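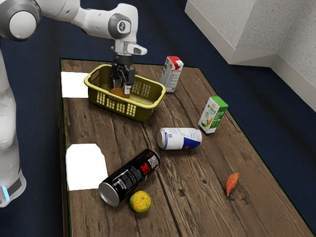 Tuesday, bench 2

Picked up the charge curve work on the Fovaletti handset where Arnar left it. He had the stock 30 W adapter on the power meter and the phone at 5 percent when I came in, screen off, airplane mode on, back cover facing up on the cork mat. Same cable as last time, the short one with the green tape.

The question is still the one Svend raised: why the phone drops out of its fast mode so early when it charges from the Avport dock, when it holds on much longer with the adapter that came in the box. He sees it on his own unit and on the one from the shared drawer. I wanted to see it on ours before anyone writes to Avport.

First run, stock adapter. Phone asked for the higher voltage within a few seconds of plugging in and stayed there. Current came down in small steps, the usual staircase, and the big step down came at 67 percent on the phone's own display. Back cover warm to the hand but fine. Thermocouple was under the tape next to the camera bump, same spot Arnar marked with pencil. Log saved under stock_a.

Second run, Avport dock. Had to drain the phone first, which took most of the morning with the video loop and the flashlight on. Started from 5 percent again. The dock negotiated the same voltage and the first few minutes look identical on the plot if you lay one over the other. Then the current starts hunting: drops, recovers, drops again, and after a while the phone gives up and goes to the plain profile. Display said fast charging the whole time, so the text on the lock screen is no use as an indicator. Noted for the write-up.

Checked the obvious things. Swapped the cable for the long gray one, no change. Moved the dock to the other outlet strip, no change. Took the case off the dock foot so the vents were clear. It held a bit longer but I would not swear to it from a single run, and the room had cooled down by then because someone opened the loading door.

Auður came by after lunch and asked if I was measuring at the phone end or the dock end. Dock end, since the inline meter doesn't fit between the dock plug and the phone. She thinks the contact in the dock plug is the problem. It is a fixed plug on a little spring, and the phone's weight leans on it at an angle. If the contact resistance moves around, the phone sees the voltage sag and backs off, and that would look like what I have. She has an extension piece somewhere that would let us put the phone flat and still use the dock's electronics. It is in the Zisside box or in her desk.

Found it in neither. She is asking Grímur.

Without the extension I did a rough version: phone in the dock, propped from behind with a folded cloth so it stood upright and the plug carried less side load. Third run, not from 5 percent this time, I only had patience to drain it to 30. The hunting was still there but the dips were shallower and the phone stayed in fast mode for more than twice as long. Consistent with what Auður says. Not proof. Log is dock_b_propped, and the start point is different so don't lay it over the others without shifting it.

Other things while waiting on the drain:

Firmware on the handset is one version behind. Arnar says he left it there on purpose to match Svend's. I have not updated it. Please nobody tap the banner.

The power meter's clock was off again. I set it from the laptop before the second run, so the time stamps on stock_a are wrong but the intervals are good.

Thermocouple readings in the second run have a gap near the middle where the tape lifted. I pressed it back down and carried on. If we want a clean temperature comparison that run has to be repeated.

Eyvindur wants to know if the tablet does the same thing in the dock. It doesn't fit with the foot attached, and I didn't want to take the foot off before we have finished with the phone. Told him later in the week. He also asked to have the Norðdahl bench supply back when we are done. It is on the lower shelf, we haven't used it for this.

Plan for tomorrow:

Extension piece if Grímur has it, otherwise make one up from the breakout board and short leads, and measure voltage on the phone side of the plug. That is the number we are missing.

Repeat dock run from 5 percent, propped, with the loading door shut.

Repeat stock run once so we have two. One curve per adapter is thin.

Then the tablet, foot off.

Arnar has drafted a note to Avport and I asked him to hold it until the voltage measurement is in. The draft says the dock is limiting the current. We don't know which side is doing the limiting, and the phone backing off is at least as likely on what I have so far.

Left the handset draining overnight with the video loop, brightness at full, on the mat and unplugged. Meter is off. Logs are copied to the shared folder.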